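Marble-look table in the craft room: clear as you go, or one big sweep at the end?
Drulelwood Home Forum > Tidying and Small Spaces

flisiron_annie
Original poster, 673 posts

Hello all, and sorry in advance, I do go on a bit. We've had the white marble-patterned table in our shared room since May, and I love it dearly, but it has turned into the place where every bit of litter gets set down.

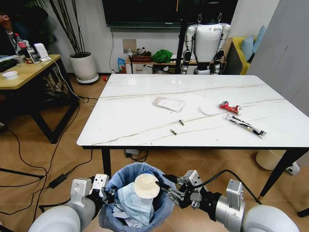 My own habit is to let things pile up until I'm finished and then bring the wastebasket right over to the table, so I'm not walking back and forth with one wrapper at a time. My sister thinks this is madness and says each piece should go in the trash the minute it leaves your hand. Which camp are you in? And do you line your baskets? I've gone over to light blue bags and I find them so much easier to lift out.

plallska_porch
Oh, I'm with you on bringing the basket to the table! I did it the other way for years and all I got was a trail of crumbs down the hallway. Pull the basket up close, work from the far side toward yourself, and you're done before the kettle boils. And yes, always a liner. I buy the rolls of 600 from Gough and they last me ages.

Mossy Kettle
I'm going to side with the sister, I'm afraid. Crumpled plastic and paper are no trouble, but anything that held a drink will leave a ring if it sits, and those pale tops show everything. I left a sticky cap on mine for one afternoon and was scrubbing at it until 6.

flisiron_annie
Well, that's a fair point about the drinks, and I hadn't thought of it. Is it worse on the veined part or the plain white?

Mossy Kettle
The plain white, on mine. The veins hide a good deal – too much, if you ask me, because I miss little scraps lying along them and find them with my elbow later.

ferncellar
Can I put in a word for the floor? You've got such a pretty wood-look pattern there and then all those cords across it. I had the same trouble with a power strip under my sewing table, and I ended up fixing it to the underside of the top with screw-in brackets. Sweeping takes me 3 minutes now, and I used to dread it.

plallska_porch
I wouldn't put screws into a nice table, myself. A cord box on the floor does just as well and you can take it with you when you move.

ferncellar
It does, but then you're sweeping around a box! To each her own, though, and mine did come secondhand with holes in it already.

flisiron_annie
You're all so kind to write such long answers. I think I'll try drinks straight into the trash and everything else at the end, and see if my sister will settle for that. I'll measure for a cord box this evening too.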